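Packaging and the Small Business - notes for session 3
What your parcel costs you

Right, so last time we did pricing and I promised we'd get on to the bit everyone forgets to price. I still meet people who've worked out their materials to the penny and then put "postage" down as one line at the bottom. It isn't one line! It's the box, the filling, the tape, your time at the table and the parcels that come back.

Let's use the candle maker from the worksheet, Ila. Each order sells at £15, and in November they send 60 orders. Packing an order costs them 43p in materials if they buy flat boxes by the bundle. Bought one at a time from a shop, the same box costs far more, and you can do that sum yourselves from the table on the back.
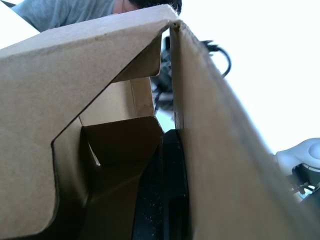 1. Fit

Carriers charge by size as well as weight, so a box that's too roomy costs you twice, once in filling and again at the counter. Measure the product, add a bit for padding, then look for the nearest stock size. Please don't start with a box you like and work backwards (I did this with my first business and had a garage full of the things).

Made-to-measure boxes are lovely but there's nearly always a minimum order. Skakholm, our second case, ordered theirs before they'd settled on a jar. Then the jar changed. Have a look at their cash flow for the next quarter and you'll see where it went.

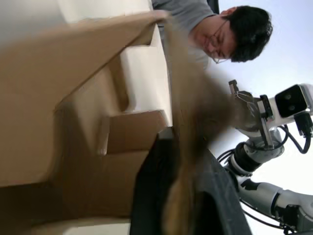 Someone in last year's group asked whether it wouldn't be simpler to charge every customer a flat rate for delivery and stop worrying. It's a good question and I gave a bad answer at the time, so let me have another go. A flat rate works if your orders are all much the same size. If they aren't, the people buying one small thing are paying for the people buying a crate, and the small buyers are often the new ones. Try it with the Rakena order list and see who ends up worse off.

2. Time

Take a stopwatch to yourself. Pack five orders at your normal speed, kettle breaks and all, and divide. Most people guess low. If you pay yourself nothing for packing, your price is wrong, and you'll find out the day you have to hire a pair of hands.
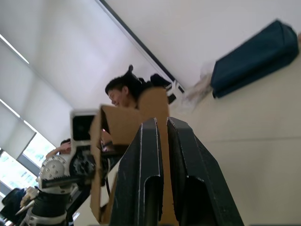 Course tutor, Starting Up in Business (evening group)

Back to the sums. Irnico takes 35 minutes to pack a hamper and charges nothing for it. Work out what that comes to over a month at whatever hourly wage you think is fair, then decide whether you'd raise the price, simplify the hamper or drop it. I don't mind which, as long as I can see your working.

Bags are worth a thought too. For anything soft or flat they take up less shelf space and often go at a cheaper rate. 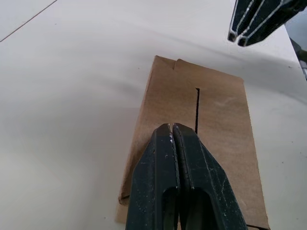 3. For next time

Bring one parcel you've received, with its packaging, and a guess at what it cost to send. Read the returns section in the booklet - the short one, you can skip the appendix. We'll start with refunds and who pays for the journey back.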